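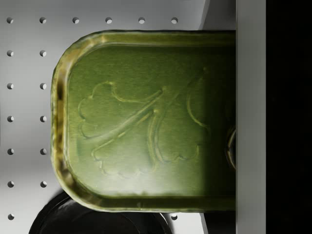
Skanell says nearly 40 hours of simulated practice will teach its arm to tidy a table. The clips, gathered in October, cover 10 household tasks, and outsiders have yet to see any of them repeated on real hardware.
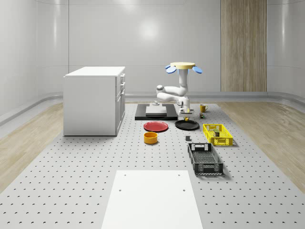
Automation

The company sells volume. It won't say how many attempts were thrown out. 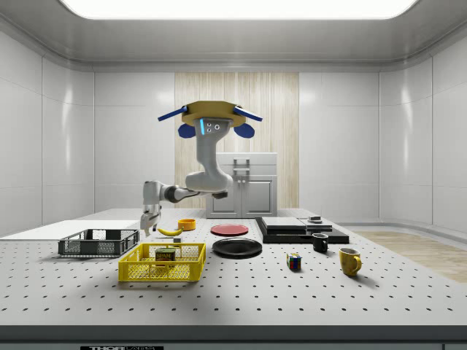 Judite Salgado doubts the count means much, saying 38 takes of one easy move are still one easy move. Skanell promises test results later.

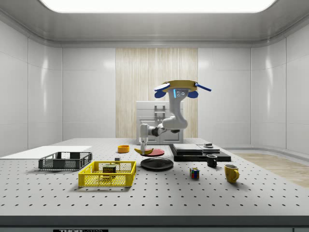 Simulated arm over a table with plates and a banana.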